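Fondadix Bench, reviewed after six weeks on the packing floor
Posted 18 March 2026 by Ileana Vasiliu

I should say at the start that I'm a shift lead and no kind of engineer. I run the afternoon crew at Dillard, where we pack grocery and gift orders, and when the owners decided to bring in a robot arm for the fiddly end of the line they bought us Fondadix Bench first, so we could try the arm on a computer before one ever got bolted down beside us. I was a bit grumpy about it. I'd expected slides.

What you get is a room on a screen, with a counter, an arm, and a library of 1746 objects to put in front of it. You set the things out, tell the arm which one to go for, and watch. You can look from back in the room or right up close to the fingers, and the close view is the one my crew ended up living in. The big view tells you if the arm will get in your way. The close one tells you if it's going to squash something, and with small pointed pieces that's what everybody wanted to know.

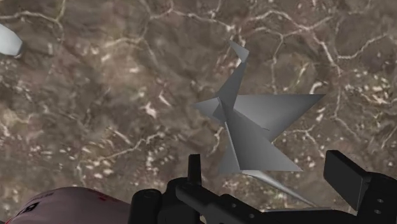
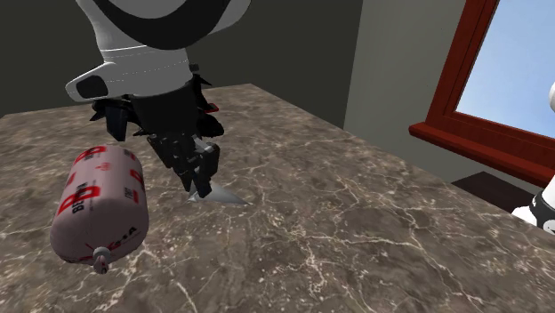

The gripper and the small grey piece on the brown stone counter, two views in Bench.

The look of it is better than it needs to be. The counter has pale veins running all through it, there's a window with a dark red frame and a bit of cloudy sky, and the tube of ground beef has its printing and its little tied end. I thought that was showing off, but people who would never have sat through a training course pulled up a stool because it looked like a place. Rosaura Villanueva has packed here longer than anyone, and she was the first to ask for a turn at moving the arm herself. She wanted to see how it would come at a folded paper bird, having folded and packed plenty of them for the gift boxes, and she had strong views on which part you should never pinch.

Those views went into the setup, and for me that's the best thing about the whole package. There's a notes panel where anyone can mark an object with where to hold it and where to leave it alone. Before this, that sort of knowledge was in people's hands and went home with them at the end of the shift. Now it's written down with a name on it, and we've asked management to keep the names there.

Now for the grumbles. The camera controls are awful, and I still swing the view the wrong way when I'm trying to get in behind the fingers. Saving a layout takes three separate screens. Soft packaging doesn't give the way it does in real life, so I wouldn't trust it on anything squishy until we've tried the real arm. We also looked at Quispe, which is quicker to learn and a fair bit plainer, and a smaller crew might be happier with it.

It won't settle the harder questions either. Two of our packing spots are changing to checking and restocking when the arm arrives in October, and some of the crew like packing — they like the quiet of it — and don't especially want to stand and watch. We have it in writing that hours stay the same. I'd still tell any workplace to get the crew in front of the software before the layout is fixed, and to pay them for the time. Ours moved the arm a good step over from where the plan had it, and the aisle is better for it.

Four stars from me, and I'd go higher if they fixed the camera.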